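Kováčik Wool Quilt, All Seasons Weight
Zisstead Bedding, Grarkville

Price: $239 (queen), $200 (double)
In stock, posted from our Grarkville workroom

We've been making this quilt longer than anything else in the shop, and it's still the one we'd pull off the shelf first if you came in and told us you were tired of waking up at three in the morning with one leg out of the covers. It's a plain thing to look at, cream on both sides with a piped edge, and it does its work quietly for years.
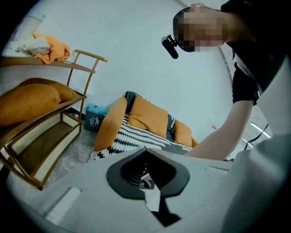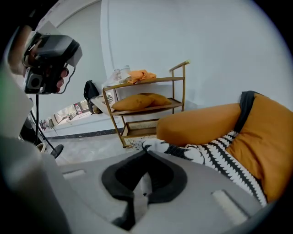 What's inside

The filling is pure Australian wool, scoured and carded, then laid in layers so it sits evenly right out to the corners. We quilt it in the Kováčik pattern, a long wandering diamond that was drawn up for us when we bought our first proper quilting machine (second-hand, very heavy, and it took most of a day to get through the door). The diamonds are a bit bigger than you'll find on most quilts, so it drapes over you nicely and doesn't sit up like a board.

The cover is unbleached cotton, a close sateen weave. It feels slightly crisp for the first week or so and then softens up beautifully. There are loops at all four corners and one halfway down each long side, and they line up with the ties in our Darley quilt covers. If your cover came from somewhere else, a bit of cotton tape will do the job.

Choosing a weight

All Seasons is our middle weight, and it suits most bedrooms from autumn through to spring. If you're up in the hills and your June mornings start with ice on the windscreen, have a look at the Darley Winter, or do what Teresa Figueiredo in our workroom does and put a wool blanket over the top for the coldest few weeks. Couples who can never agree on the temperature often buy two doubles and use them side by side on a king bed. We thought this was a strange idea when a customer first suggested it, and now half of us do it at home!

Sizes

Double: 180 x 210 cm
Queen: 210 x 210 cm
King: not made in this weight at present, sorry

Looking after it

Wool doesn't want much washing. Hang the quilt over the line on a dry, breezy day, out of the harsh sun, and give it a good shake before you bring it in. Small spills can be dabbed with cool water and a little wool wash. If it needs more than that, use the wool cycle, cold, with a short gentle spin, and dry it flat. Please don't tumble dry it, and please don't store it in one of those vacuum bags, as the filling takes ages to come back. An old cotton pillowcase in the linen cupboard is perfect.

Repairs

Seams and piping are covered for five years. After that, we'll still mend them for the cost of the postage and a small labour charge. Write to Gonçalo Veloso at the workroom before you send anything, and pop a note in the parcel with your name and phone number.

Page updated 2019-01-21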